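Why Your Trash Is So Complicated
17/06/2020
By Griet Van Acker

Everybody makes garbage. Kings make it, babies make a great deal of it, and you have probably made some since breakfast. Most of us drop it in a bin, shut the lid and feel that the matter is closed. For the garbage, things are only getting started.

Let's start with a word grown-ups like to use: "away." As in, "Throw that away." Away sounds like a distant country with plenty of room. Look on a map, though, and you won't find it. What you will find, on the edge of a town called Tollau, is a big fenced hill with grass on top and pipes sticking out of it. That hill is made of other people's "away."

A hill like that is called a landfill. The name is a fair one, as the land gets filled. Trucks tip their loads, heavy machines squash everything flat, and a layer of dirt goes over the top. Underneath there is a thick liner, so that the nasty juice that seeps out of old garbage doesn't trickle into the ground. The nasty juice has a proper name too. It's called leachate, and you say it LEECH-ate. You may use that at dinner.

You might think everything down there rots. Some of it does, slowly. Rotting is done by tiny living things such as bacteria and fungi, and many of the fastest workers need air. Squashed under a hill, they don't get much. People who dig into old landfills have pulled up newspapers that could still be read, which is bad news for anyone hoping their old homework has vanished.

So it makes sense to keep things off the hill if they can be used for something else. That is recycling, and it depends on what a thing is made of. A shopkeeper sorts things by what they're for: toys here, drinks there, beachwear by the window. A recycler doesn't care what your stuff was for. A toy boat and a yogurt tub might be close cousins, and a soda can has more in common with a piece of kitchen foil than with the soda bottle that stood beside it in the fridge.
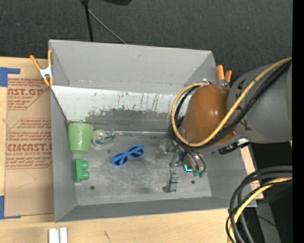 A cup, a can, a toy block and a pair of sunglasses. Which one would a recycler want most?

If you picked the can, well done. Aluminum is the star pupil of the recycling world, and like many star pupils it gets mentioned a lot. It can be melted down and made into new things over and over without getting worn out. Melting an old can also takes far less energy than making new metal out of rock. The rock is called bauxite, it has to be dug up, and getting the aluminum out of it takes an enormous amount of electricity.

Plastic is harder. We say "plastic" as if it were one thing, but that's like saying "soup." There are lots of kinds, and they don't all melt at the same heat or mix nicely together. Pour tomato soup into chicken noodle and you have a third soup that neither side asked for. That's why many plastic things have a small number on the bottom, inside a triangle of arrows. The numbers run from 1 to 7 and tell you which kind of plastic it is. They do not promise that anyone near you will recycle it. A lot of adults don't know this, so be gentle when you tell them.

Toys can be trickier still. Many are made from tough plastic, so they'll survive being chewed, thrown, sat on and left in the yard all winter. Tough is wonderful in a toy. In a recycling plant it's a bit of a nuisance, and plenty of plants won't take toys at all. The best thing to do with an old toy is hand it to somebody smaller than you. They will chew it too.

Then there are things made from several materials at once. Sunglasses often have lenses of one material, frames of another and teeny metal screws at the hinges. Shoes are worse. A sneaker can have rubber, foam, cloth, glue and metal eyelets in it, all stuck together by people who really didn't want it to come apart. To recycle something like that you have to take it to pieces first, and that can cost more than the pieces are worth.

How does a sorting plant untangle a whole truckload? It uses a few good tricks.

Magnets pull out steel, such as most soup and bean cans. Aluminum doesn't stick to a magnet, so it gets a trick of its own. A spinning set of magnets makes electric currents swirl inside the metal, and the can hops off the end of the belt as if it had been stung. Big screens and spinning discs carry flat cardboard along the top while smaller things drop through. Puffs of air blow light stuff one way and let heavy stuff fall. Special lights can even tell one plastic from another by the way it reflects.

And people still do a lot of it, standing beside a moving belt in thick gloves. Bram Van Loon worked on one of those belts for 9 years. He says the worst things to find are garden hoses and strings of lights, because they wrap themselves around the machinery and then everything has to stop. The best thing he ever found was a trombone. It was missing the slide, and so it could only really play one note – but he says it was a good one.

Here's what you can do, and none of it is very heroic.

Rinse things out. They needn't sparkle. A quick swish is fine, as long as you don't send half a jar of peanut butter along for the ride. Greasy cardboard is a problem too, so the clean lid of a pizza box can usually be recycled and the cheesy bottom usually can't.

Don't put your recycling in a tied plastic bag unless your town tells you to. Thin bags tangle up in the machines just as hoses do.

Find out what your own town takes. The rules change from place to place, and your cousin's town may be fussier than yours – or much less fussy, and smug about it.

If you aren't sure, ask or look it up. Tossing something in and hoping for the best is so common that sorters have a name for it: "wishcycling." It's a nice word for making your problem into somebody else's.

And before any of that, see if the thing can stay a thing for a while longer. A cup with a scratch on it still holds pencils. Buttons come off worn-out shirts and go on other shirts. Batteries, by the way, should never go in the regular trash or the recycling bin, as they can start fires. Keep them in a safe place and ask a grown-up to take them to a battery collection point. You may have to ask twice.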